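布折り畳み双腕ロボット製作プロジェクト 中間報告書
提出先:Clenden教育助成 担当 Muchen Deng 様 / 提出日:2024年8月24日 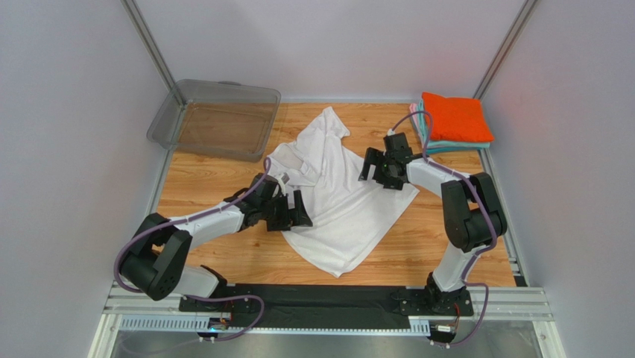
1. 報告の範囲

本報告は、助成対象である学生プロジェクト「Flutau」の前期活動について、進捗、評価結果、支出状況および後期の計画を述べるものである。申請書に記載した三つの工程のうち、作業セルの構築と遠隔操作による動作記録は完了した。学習済み方策による自律動作は評価の途中にあり、到達水準は申請時の目標を下回っている。

本プロジェクトは工学系サークルFuvusの学生が実施し、Fulgencio Beltránが技術指導を担当している。参加学生は12名で、機構、制御、データの各班に分かれて作業している。機構班の学生の半数は今年度からの参加であり、前期の最初の2週間は工具の扱いと配線の基礎に充てた。

2. 作業セルの構成

作業セルは金属フレームで組み、木目調の天板の前側にある黒い梁に左右のアームを据えた。天板の奥と左右は淡色の壁で囲っている。壁を設けた目的は、背景の変化が画像入力に及ぼす影響を抑えることにある。壁のない状態で収録した初期の記録は、背後を人が通過した区間で布の輪郭抽出が乱れたため、学習には使用していない。

天板の左奥には折り畳み後の布を入れる半透明の容器を、右奥には未処理の布をまとめて置く。中央は作業領域とし、一度に扱う布は一枚とする。この配置は、右から取り出し、中央で広げて畳み、左へ収めるという手順に合わせたものである。左右を入れ替えた配置も試したが、右アームの可動範囲の端で肘の姿勢が安定せず、採用しなかった。

グリッパの指は穴あきの黒い二本指とした。指先の把持面の形状は三度変更している。初版は面が平滑で、薄手の布が引き抜き時に滑った。第二版は先端を細くしたが、布の縁をすくう際に天板に当たり、位置ずれの原因となった。現行の第三版は先端に丸みを付けたもので、接触時の引っ掛かりは減少した。図面は学内の共有フォルダに版ごとに保存してある。

ケーブルはアームに沿わせ、関節の外側に余長を持たせた。当初は余長が不足し、肘を伸ばした姿勢でコネクタが緩む事象が続いた。余長を増やした後は緩みの発生はない。ただし、余長の部分が手先の近くで輪になるため、布に触れる可能性は残る。後期に固定具の追加を検討する。

3. 動作記録の収集

操作者はリーダ側のアームを手で動かし、セル側の両アームを追従させる。操作の習熟に個人差があるため、全員が練習を行い、所定の手順を連続して完了できた者のみを収録担当とした。

収録した動作は、布の取り出し、展開、折り畳み、収納の四区分に分けて管理している。折り畳みまで通して記録したものは52件である。区分の境界は操作者が足踏みスイッチで指示し、データ班が後から確認して修正する。修正の多くは展開と折り畳みの境界に集中した。布がどの程度平らになれば展開完了とみなすかについて、操作者間で判断が揃っていなかったためである。現在は、布の四隅が視認でき、かつ重なりが残っていないことを完了条件としている。

対象の布は、色と厚みの異なるものを混ぜて使用している。白い布は縁の線が判別しにくく、折り重なった部分と下の層との区別に失敗する例が目立つ。照明の角度を下げて陰影を強めたところ改善は見られたが、壁際の影が濃くなる副作用がある。照明条件は収録ごとに記録簿へ記入することとした。

4. 評価結果

評価は、丸めた状態の白布を天板中央に置き、展開から折り畳みまでを自律で行わせる方法とした。試行は30回で、結果は次のとおりである。

展開まで到達した試行は過半であったが、折り畳みの完了に至った試行は少数にとどまる。申請時の目標とした完了率には達していない。

失敗の主な要因:
片側のグリッパが布を二層まとめて把持し、展開方向に引いても重なりが解消しない。
布の中央が山状に寄ったまま両端を引き、皺が固定される。
両手先が接近した際に干渉回避が働き、把持前に動作が停止する。

二層把持は、収録時の操作者も時折起こしており、その後の持ち直し動作が記録に含まれている。しかし持ち直しの件数は少なく、方策が回復動作を十分に学習していないと考えられる。干渉回避による停止については、閾値の設定が過大である可能性が高い。制御班が手先間距離の記録を確認中である。

比較のため、厚手の色布についても同じ手順で試験した。こちらは二層把持の発生が少ない一方、折り畳んだ後に反発で開く例があった。押さえ動作を手順に加える必要がある。

5. 教育面の成果

各班は週ごとに作業記録を提出し、指導担当が内容を確認している。当初の記録は結果のみの記載が多く、条件の再現が困難であった。設定値、布の種類、失敗時の状況を必須項目としてからは、他班の学生が記録のみを参照して試験を再実施できるようになった。

学生による成果の発表は、学内で一度実施した。聴講者からは布以外の柔軟物への適用に関する質問が寄せられたが、後期の範囲には含めない。

6. 支出状況

機材費は、フレーム材、グリッパ指の試作材料、ケーブル類に充当した。第二版の指を破棄したことにより試作材料費が計画を上回り、差額は消耗品費から補填した。費目間の流用は助成要項の範囲内である。照明器具は、部品販売のMorrisから納入された一式のうち一灯に点灯不良があり、交換手続き中である。明細は別紙に示す。

7. 後期の計画

9月は追加収録を優先する。二層把持からの持ち直しと、布の中央が寄った状態からの展開を重点項目とし、初期状態を意図的に崩した配置から開始する。並行して、手先間距離の閾値を見直し、停止の頻度を再測定する。

追加収録の後に方策を再学習し、前期と同一の条件で再評価を行う。条件を変更すると比較ができなくなるため、布、照明、初期配置は前期の記録簿に従う。収納の自律化は再評価の結果を見て着手の可否を判断する。

8. 協議を要する事項

収納の自律化を後期の必須項目から任意項目へ変更することについて、承認をお願いしたい。折り畳みの完了率が低い段階で収納の学習を進めても、評価に使える試行が得られない。変更に伴う予算の増額はない。

また、照明器具の交換が9月中に完了しない場合、再評価の日程を後ろへずらす必要がある。交換品の納期が確定した時点で、Beltránより改めて連絡する。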